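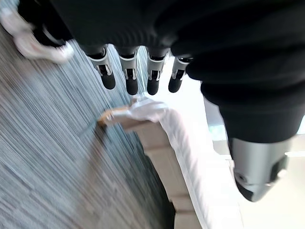 *Bedroom tidy, July 20, 2026*

Back on the bedroom page again, and yes, I know I promised the kitchen next. The kitchen is waiting on a worktop and I've run out of things to say about waiting on a worktop, so we're doing beds and clothes and where clothes go when they haven't got anywhere to go.

For anyone who's new, we moved in here in January with a mattress and a great many boxes, and the bedroom has been the slow one. We did the carpet first, then the bed, then a long gap where I looked at wardrobes online and bought none of them. Ningsih Yusof (who has lived with me through two flats now and deserves some sort of medal) reckons the room was finished the day the bed went in. I reckon it's finished when I can get undressed without making a heap.

The bed frame is the Sarberg and I still love it. It's pale and plain with squared legs, and it took an entire evening to put together because I had the long rails swapped over. Emanuel Stanciu came round to help and spotted it straight away, then let me carry on for a bit. I've been asked twice whether it creaks - it did, for a fortnight, until I went round all the bolts again. Do that before you put the mattress on! 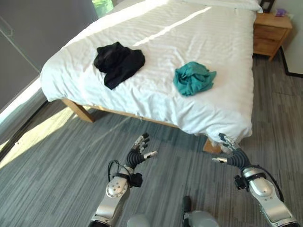 *White bedding, the honey-coloured nightstand, and two things still to be folded: one black, one teal.*

I do like it when the sun gets across the bed like that. It's not a big window, so you get a stripe of light and that's your lot, but it makes even a wrinkly duvet look quite nice. And it is wrinkly. I don't iron bedding, I've never ironed bedding, and if you do then I admire you from over here.

The duvet cover is the Mallov with the very fine stripe, which you can hardly see unless you're right up close. I paid 40 pounds for it in a sale and have been smug ever since. I nearly went for grey, thinking it'd be more forgiving, and I'm glad I didn't, as the room needed something bright with all that wood in it.

The nightstand isn't a match for the frame (it's warmer, more orangey) and that bothered me for ages. I even priced up a new pair from Plallwood, and when the basket got to 400 I shut the laptop and went to make a cup of tea. Now I've stopped seeing it. The drawers run well, it's up on little legs so you can get the hoover nozzle under, and there's room on top for bits and bobs. Keeping.

Right, clothes. My system, if you can call it that, is to put everything on the bed where I can't ignore it, because I can't go to sleep until it's gone. Tops get folded in thirds, then in half, and stood on end in the drawer. Anything that needs a wash goes straight down the hall.
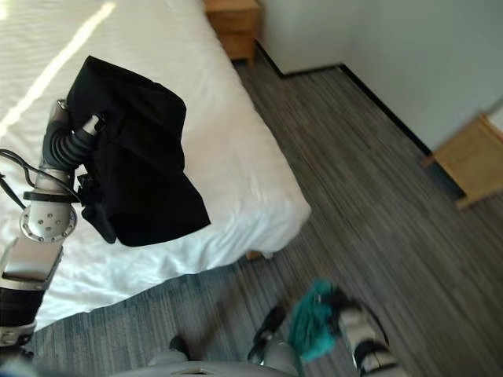

Dark things on white bedding do mean fluff, by the way. I keep a lint roller in the top drawer and go over the cover afterwards, and 3 or 4 sheets off the roll usually does it. A damp rubber glove works as well if you've run out, though you'll feel a bit daft.

Still on the list for this room:

- a lamp that isn't the one from the old flat
- hooks for the back of the door (Voicu do some nice chunky ones, I keep forgetting to measure)
- boxes for under the bed, low enough to slide in past the side rail
- a second set of white pillowcases

If anyone has under-bed boxes they get on with, leave me a note underneath. Lids preferred. The kitchen page will be up once the worktop's in.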